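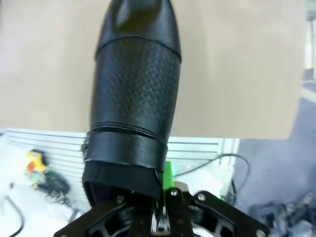 The visit to the Groen training hall at Esmont took place on April 27, 2019, at the invitation of the Lalero project, which gathers examples of handling tasks for a learning system. Our delegation was received in the main hall and shown the work in progress. Each example is recorded from start to finish and stored with a short written label. The project favors items that do not offer one even surface to the fingers. A black cylinder with a glossy cap and a finely textured grip section, held upright by its lower end, belongs to this group. The archive held 533 accepted examples on the day of our visit, and a further set is planned for May.

Operators work in pairs and change places after six recordings. Failed attempts are kept – under a separate label – and may be used later to teach the system how to recover. Two members of our delegation asked how duplicates are handled, and were told that near-identical runs are removed during the weekly review.

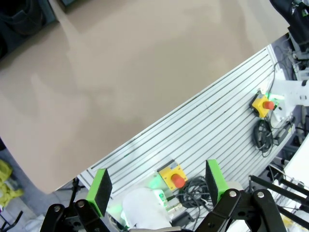

A visitor from Sukberg asked whether examples gathered in one hall would be of any use in another, and remarked that her own institute had needed to begin again after moving. The hosts replied that a comparison between two sites is in preparation. The written labeling rules will be sent to all participants on request.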